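Search this site Search Go

Munby software catch-up – notes, June 25, 2026

Me typing, Howard Holroyd chairing, Graham Cheetham on the line from Plinville. Belmonte sent apologies.

Last time's notes agreed, apart from my spelling of Starudau (sorry, fixed now).

Planner first. Graham has swapped the grasp ordering so it re-plans after every pick – lovely to watch in the logs, but it pushed planning time to 667 ms and Howard wants it under 200. We went round on this for ages! Agreed to cache the collision checks and look again. Graham to do it.

Then perception. I moaned about the wood grain, as the segmenter keeps treating the darker streaks as edges, and the yellow blocks are worst against that pale board. Howard wondered about masking the board by colour, Graham would sooner retrain. We'll try both, me on the mask. 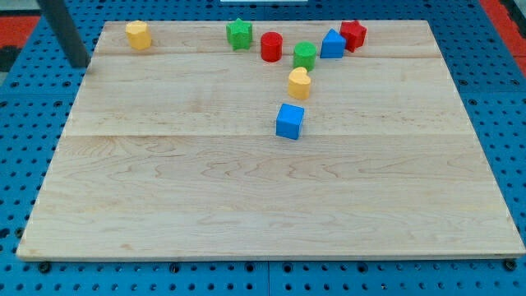 Block layout on the maple board, blue cube nearest the front.

Ticket 17 (star blocks given the wrong yaw) stays open. Graham thinks it's the symmetry handling and I think he's right.

Logging tool: Howard can't replay anything past frame 1012. I'll look at the buffer. Release still planned for November.

Comments

pepperpot: Did the yaw thing show up on the heart as well?

Graham C: No, just the stars so far – will add the heart to the tests.

tinwhistle: Mask by colour gets my vote!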